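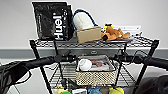 Pleden wall paint is a washable matt emulsion for kitchens, utility rooms and stock rooms. It dries to a flat finish and can be wiped down with a damp cloth once it has cured. Plain white is the shade we sell most of, and it suits a wall with open storage against it, such as a black wire shelving unit, where the wall shows through the grid.

Sold in 2 and 5 litre tins. Other shades are mixed to order at our Oveck branch.

Drying time
Touch dry in 2 hours. Leave 8 hours between coats — longer in a cold room. Move furniture back the next day.

Preparation
Wash off grease and fill any holes. Bare plaster needs a thinned first coat. Do not use over gloss without sanding.

Trade orders
For orders over 300 litres, ask for Peninah Langat at the trade counter.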